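From: Gemma Catterall
To: shop-automation list
Date: January 1, 2023
Subject: Re: [shop-automation] Arm for the gear cell, budget numbers

Abdelkrim Belkadi wrote:
> The Zustano quote is good through the end of the month. 48 thousand
> for the arm, gripper and controller, with a year of support. Isurell
> wants 56 for more or less the same thing. I say we take the cheaper
> one, put it on the gear disc job, and let it earn its keep. Roy has
> seen the demo and is happy. Can we get a yes on this before people
> disappear into meetings again?

Abdelkrim,

You can have a maybe. I've read both quotes twice and I still don't know what we'd be buying.

Start with the job. Gears go on the disc, the disc goes down the line. A person at the Palma bench does this while talking about football. Before I sign for 48 thousand I'd like to know what the arm does that she doesn't, and "it doesn't take lunch" won't cover it. The last machine we bought on that argument spent most of November waiting for a part.

I went through the trial pictures Saodah put in the shared folder. The gears are small, with sharp teeth, and they sit very close to one another.
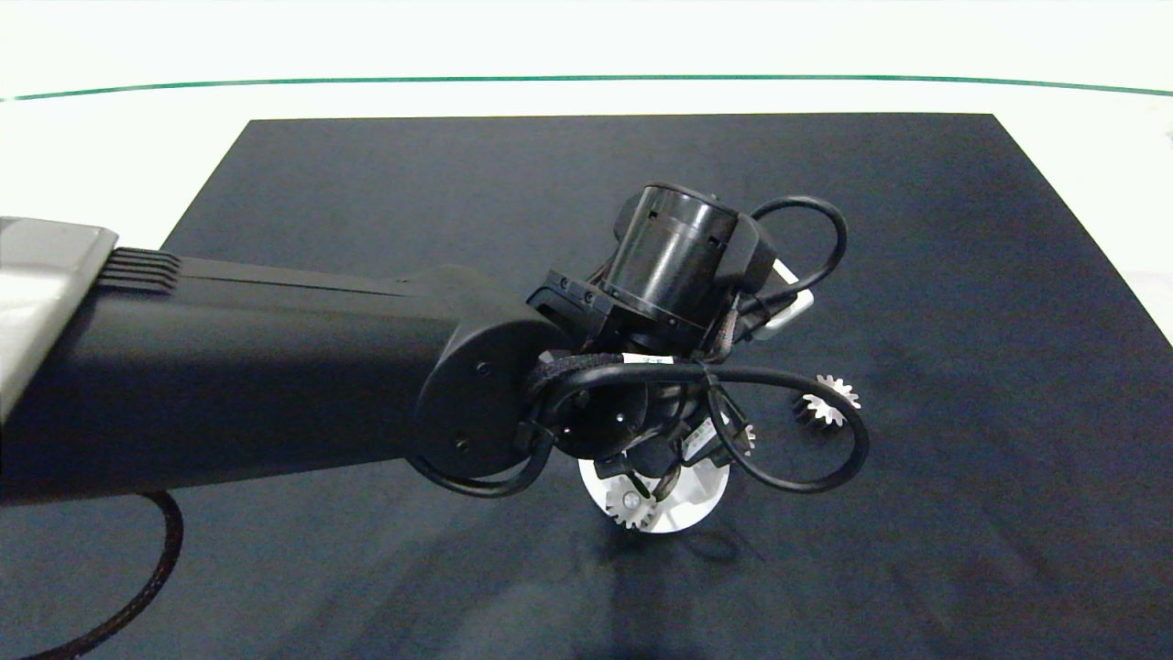 Neither quote says anything about how parts get to the arm. If someone has to set them out by hand on a cloth, then we've paid for an arm and kept the person. A feeder is extra. I asked Zustano for a price on one and got a brochure.

Then there's the cabling. I count that as a budget item even if the vendor doesn't. Loops of cable hanging off the wrist may be fine for a trial, but on our floor they will catch on something. Roy, you did the last cable dress on the Detetska line. What did that come to in the end, with your hours in it? I'd rather use your number than theirs.

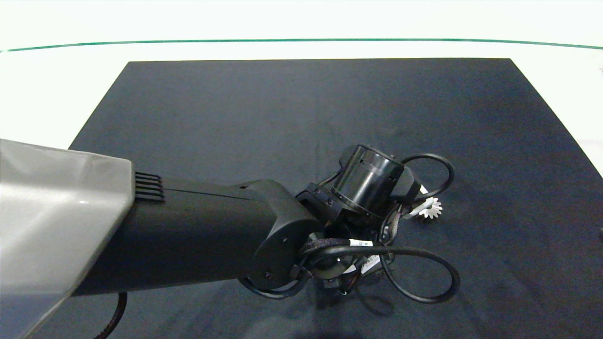
Trial setup, arm over the dark mat, with cable looping out past the gripper.

And cycle time. The demo sheet says 30 seconds a disc. It doesn't say whether that includes picking a gear up again after a drop, or who does the picking up. Imogen asked for the raw log and was told it would follow. It hasn't followed. She also pointed out that the 191 discs in their summary are only the good ones, and there's no total next to it. I can't work out a payback from half a fraction.

I know the Isurell quote looks worse. It may well be worse. But it has training in it and a spare gripper, and the Zustano one has neither, so the gap is smaller than you're making it sound. Please redo the comparison with those lines filled in.

What I need before this goes any further:

1. A feeder price from both vendors, in writing.

2. The full trial log, drops included. Saodah, since you're the one they answer, could you chase it?

3. A real figure for guarding, cable management and floor work. None of that is in either quote.

4. A trial with our own gears on our own bench, at our lighting, for a full shift. I don't care how well it reaches over a mat on a nice white table.

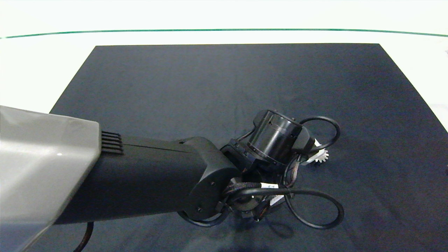 5. Somebody's name against maintenance after the first year. If the answer is Roy, then Roy gets asked first, and his other work gets moved.

If all that comes back and it still makes sense, I'll put it in the spring budget and stop complaining. If the quote runs out in the meantime, let it. I have yet to see one of those deadlines that couldn't be moved with a phone call.

Gemma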